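Bumcombe film club questions "free" preview passes

For release: September

The Bumcombe film club is asking cinemagoers to read the small print before they enter this month's giveaway for the thriller Bandis, which is being run by the distributor Prukon.

The offer sounds generous. Prukon says there are 1000 passes to be won for advance screenings in 21 towns, and that all anyone has to do is follow its page, share a post and name a favourite scene from the trailer. The club has gone through the terms and is less impressed than it was meant to be.

A pass does not guarantee a seat. Winners are told to arrive early, and once the room is full the doors close, pass or no pass. The terms do not say how many passes are being handed out for each screening. The Barua cinema, where the Bumcombe preview is due to take place, has its smaller screen down for the evening, and members who know that room doubt it could hold the queue.
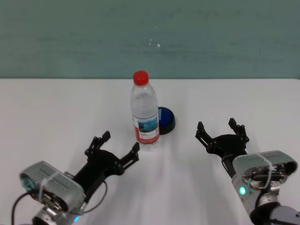
Shabnam Yousafzai said she had won passes to 6 previews over the years and had been let into two of them, and that she would sooner pay for a ticket and know where she was sitting. She also wondered why a company needs a home address and a mobile number to email somebody a barcode.

Prukon describes the giveaway as "a thank you to fans". Perhaps it is. It is also a cheap way of getting a trailer shared — and the entry form has the box for marketing messages already ticked.

The club is not telling people to stay away. Some members have entered and hope to be pleasantly surprised by the film, although the trailer does seem to give away most of the plot. It would like Prukon to publish the number of passes for each town and to stop calling them tickets until they work like tickets.

Members will meet at the Barua at 6 on the evening of the preview. Anyone turned away is welcome to join them in the foyer bar, where 20 chairs have been set aside. Entry to the bar is free and no form is required.

Ends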